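사람이 사는 방에서 모아야 한다

입력 2018년 4월 28일 | 글 Du

로봇에게 집안일을 가르치려는 회사와 연구실이 늘고 있다. 기사는 대부분 모델 이야기다. 층이 몇 개고 학습에 며칠이 걸렸는지를 쓴다. 그 모델이 먹는 예시를 어디서 누가 모았는지는 한 줄로 끝난다. 나는 그 한 줄이 더 중요하다고 생각한다.

Harbridge에서 수집 일을 처음 맡았을 때 우리는 작업실에 침대를 하나 놓고 시작했다. 흰 시트에 회색 수건 한 장. 손에 드는 그리퍼로 수건을 집어서 접고, 펴고, 다시 집었다. 그렇게 2,000건을 모았다. 숫자만 보면 괜찮은 성과였고 보고서에도 그렇게 적었다.

그런데 학습한 팔을 Grendport의 실제 가정집에 가져가니 수건을 제대로 찾지 못했다. 침대 14개 중에서 수건을 제대로 집은 것은 한 곳뿐이었다. 무늬 있는 이불 위에서는 수건의 가장자리를 엉뚱한 데로 잡았고, 베개가 옆에 있으면 베개를 눌렀다. 작업실에서 본 적이 없는 것들이었다. 예시를 더 많이 모으자는 의견이 나왔지만 나는 반대했다. 같은 침대에서 같은 수건을 두 배로 집어 봐야 같은 것을 두 배로 배울 뿐이다.

그 뒤로 Prurkier 과제에서는 방식을 바꿨다. 남의 집에 가서, 그 집에 있는 물건으로 모은다. 가기 전에 방을 치우지 말아 달라고 부탁한다. 한 집에서 하루에 20건을 못 채우는 날도 있다. 이동하고 허락받고 장비를 꺼내는 데 시간이 다 간다. 건당 비용도 작업실보다 훨씬 비싸다. 그래도 나는 이쪽이 맞다고 본다.

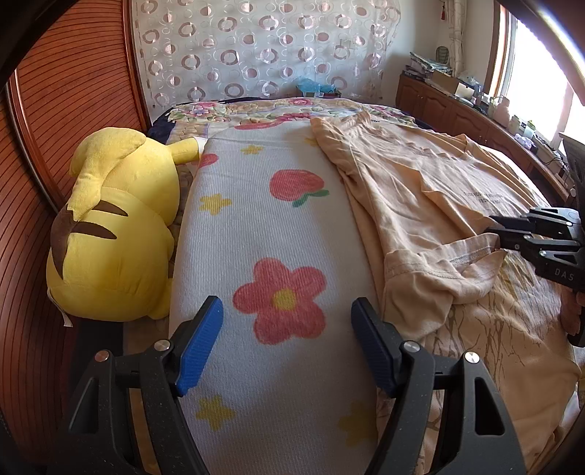

침대 위 딸기 무늬 수건과 티셔츠. 오른쪽 그리퍼가 티셔츠의 소매 부근을 집고 있다.

이런 침대를 작업실에서 꾸며 낼 수 있느냐고 물으면, 흉내는 낼 수 있다고 답하겠다. 피카츄 인형도 사고 꽃무늬 이불도 사면 된다. 하지만 인형 귀가 수건 끝에 걸쳐 있는 식의 배치는 사람이 일부러 만들면 금방 비슷비슷해진다. 꾸미는 사람의 버릇이 데이터에 그대로 들어간다.

반론도 있다. 집집마다 조건이 다르면 실패했을 때 원인을 찾기 어렵다는 것이다. 맞는 말이다. 그래서 기본 동작을 확인하는 작은 묶음은 작업실에서 따로 모아 두는 편이 좋다. 다만 그것이 전체의 중심이 되어서는 안 된다.

사생활 문제는 더 무겁다. 침실은 보여 주기 쉬운 곳이 아니다. 무엇을 찍고 얼마나 보관하는지 미리 문서로 알리고, 집주인이 나중에 지워 달라고 하면 지워야 한다. 이 절차가 번거롭다고 작업실로 돌아가는 팀을 여럿 보았다. 나는 절차에 드는 돈도 수집 예산에 처음부터 넣어야 한다고 생각한다. 우리는 다음 예산부터 그렇게 올릴 것이다.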